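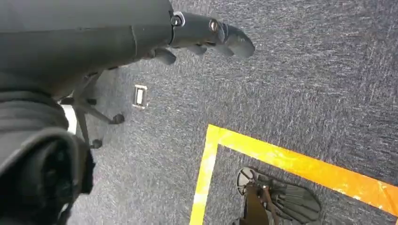

One of the night staff at Andden wrote, in the free-text box at the end of our second survey, that the robot had not taken any of her work but had taken all of her shortcuts. She used to cut between the desks to reach the supply closet. Now she went the long way, along with everyone else, and had come to know the carpet well.

Figure 3. The robot's arm and hand over the office carpet, beside a chair base and a corner of yellow floor tape.

4.2 Floor rules and who keeps them

The remark stayed with us through the coding of the survey responses, mostly for its accuracy. We had gone in expecting to write about lost hours, and the hours hardly moved. What moved was the furniture. Before the Tredex system arrived, an object on the office floor at Andden belonged to whoever tripped over it. Afterward it had a status. Things inside a taped rectangle were the robot's to collect; things outside were a human matter, even when they lay a hand's width from the line.

Tape therefore acquired an importance that the purchase agreement does not mention. Staff at the Sotau office asked for it by the roll. Over the study period the two sites logged 3847 pickup requests, and 173 of these were closed with the note "outside area," meaning that a person had reported an item, the robot had declined to consider it, and a second person had been sent to pick it up. Several respondents observed that this made three parties to a job that had once required one, bending.

Chairs were the other difficulty. An office chair is a piece of equipment designed to be somewhere else by lunchtime, and the system's planner preferred a world in which chairs had made up their minds. Management at Sotau issued a rule that chairs be pushed in at the end of the day. Compliance was good on the first Thursday and declined from there. Evening staff then took on the pushing in, unasked and at first unrecorded, until a supervisor added it to the task sheet under "robot preparation." It is the only new line on the sheet that all our respondents could recite.

We want to be fair to the machine. Staff with bad knees and backs rated it warmly, and the warmth held up in February, when the novelty had plainly gone. Items on the floor were the part of the shift these workers liked least. One wrote that she would push in every chair in the building if it meant never again having to get a pen cap out from under a desk. Her younger colleagues, who could still reach the pen caps, were cooler, and some described the work of preparing a room as "tidying up for the cleaner," a thing their mothers did.

Rätsep's notion of courtesy work is useful for this. The term covers the small adjustments people make so that a system can appear to manage alone, and it predicts that such work will be done by whoever is nearest and paid least. Our material supports the first half. On the second we are less sure, as two department heads at Andden were regularly seen re-sticking tape, and neither would discuss it in interview.

We use cookies to improve your reading experience. By continuing to browse this site you agree to our cookie policy. Accept / Manage preferences

The task sheets give no time allowance for any of this. When we raised the omission at Sotau, we were told that robot preparation was expected to disappear as the system improved, and that the line had been printed in lighter gray for that reason.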